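Call for participants: does sorting your trash at home change anything?

We are looking for 40 households to take part in a home waste diary, run by Skeltia over 15 weeks and ending in October. Please read the whole page before you sign up. Several people who wrote to us after our first notice had a different idea of what this was.

Why we are doing it

Most of us have been told for years that if we rinse, sort and separate, we are helping. Maybe so. Our trouble is with the numbers behind that claim. They usually come from surveys in which people report on their own habits, and people are generous to themselves. When we mailed a short form to 1,287 addresses last year, hardly anyone who answered admitted to throwing a plastic bottle in the regular trash. We have seen the regular trash on those same streets. We don't believe the form.

Then there are the apps. Zekel, which some of you will have on your phone, gives you points for every item you log and a little green leaf when you reach 500. We have no idea what a leaf is worth, and when we asked, the answer we got was about "engagement." This study has no points and no leaves.

What we want is dull and hard to fake: what goes out of your home, weighed, week after week, written down before you have time to feel good or bad about it.

What you would do

Weigh every bag before it leaves the house. We lend you a hanging scale. Write the weight, the date and which container it came from in the paper diary. Bathroom and bedroom bins count too. People forget those, and we think a fair amount of tissue and soft plastic slips through that way.

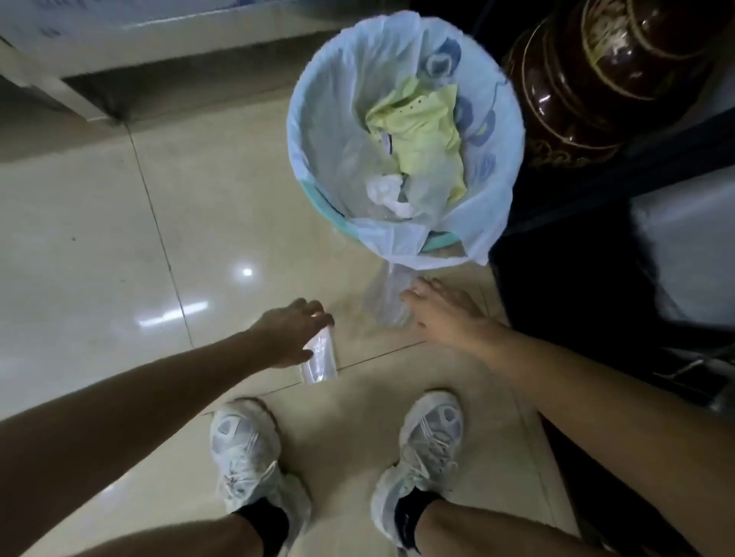 Josiane Boyer: I did the trial run and I would warn people about the small bins. The kitchen was easy, I was in there anyway. It was the upstairs ones I kept emptying into the big bag without thinking, so for the first two weeks my numbers were junk. Also, fifteen weeks is long. I'd like to know what you do with people who quit in week six.

Fair points. We now hand out one diary sheet per bin, to be kept beside it. If you quit, we keep the weeks you finished and mark the rest as missing. We do not fill them in with a guess, which a few studies we have read seem happy to do.

You would also answer one phone call in the middle and one at the end. Each is short. Nobody will tell you how you are doing compared with your neighbors. We left that out on purpose, as it tends to change what people write down.

Who can take part

Any household of one to six people in the Gautier district. Renters are welcome. You need to be home for most of the study; a week away is fine, a month is not. You must put out your own trash, so buildings with a shared chute are out, sorry.

You do not need to care about recycling. We would like more people who don't. The last group was full of folks who already washed their yogurt cups, and we learned very little from them.

About the plastic

Half the households will be asked to keep clean plastic bags apart from everything else, the soft kind that most curbside programs turn away. The other half will carry on as usual. A company called Reron takes the bags and says it makes them into something. We have asked to see where they go after pickup and have been promised a visit. Until that happens, we will not tell you that your bags are being recycled, only that they were collected.

If you are in the bag group, pick any dry shelf or drawer and lay the bags flat. Stuffed into a ball they take up far more room and are a pain to weigh.
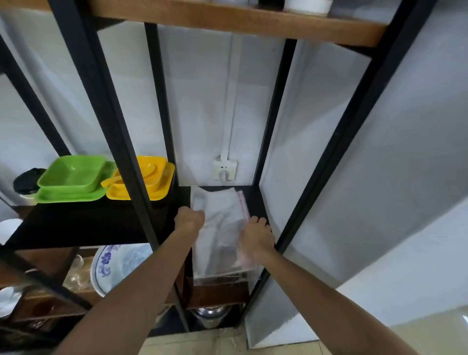
Clear plastic bags on a shelf, stacked flat.

What you get

A gift card for 40 dollars when you return the diary, full or half full. You keep the scale. We will mail you the results whatever they say, including if they say that none of this made any difference.

What we don't promise

We don't promise a cleaner planet, a lower trash bill or a better you. We will not publish your name or address, and the diaries are shredded once the weights have been entered and checked. The study pays for itself out of our general budget. Neither Zekel nor Reron has put in any money, and neither will see the results before you do.

How to sign up

Call or stop by the Skeltia front desk and ask for the waste diary form. Leave a number where you can be reached in the evening. Valter Barros handles all sign-ups and will call back to go over the rules with you, and he will try to talk you out of it if it sounds like a bad fit. Places are filled in the order the forms come in.

Posted June 2022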